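A Day at the Bultdale Homes and Makers Fair
15 October 2024

14 shares | 3 comments

I had been meaning to get to Bultdale ever since my neighbour Lamai Thammasiri came back last March with a boot full of curtain fabric and a very good chutney, and at last I managed it. The bus from Stillville takes its time (we stopped for sheep, twice), but the views over the reservoir are lovely and I had a flask with me, so I was quite content.

Entry was £5, which I thought fair, and the lady on the gate told me they had 902 visitors before lunch. I could well believe it in the quilting hall! Waraporn Jitpraphai was showing a bedspread that had taken her two winters, all in blues and greens, and I stood in front of it so long that she fetched me a chair. Then a bowl of leek soup, a wander round the garden stalls, and a chat with Engelbert Strebel, who mends cane seats and would happily have talked until closing.
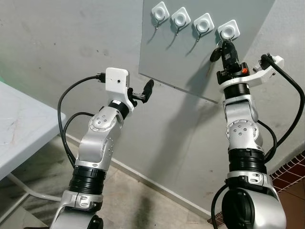
My own reason for going was the rented flat, where the landlord won't hear of a drill and the tea towels live on the back of a chair. I spent a good half hour in the small-spaces rooms with that in mind. Four white square stick-on hooks on a grey panel on the wall gave me just the idea I wanted for beside the cooker, and I have since bought a packet and wiped the tiles down ready.

I caught the last bus home with two pots of thyme and a jar of the chutney, plum this time.

Contact us | © Stillville Visitor Notes | Back to top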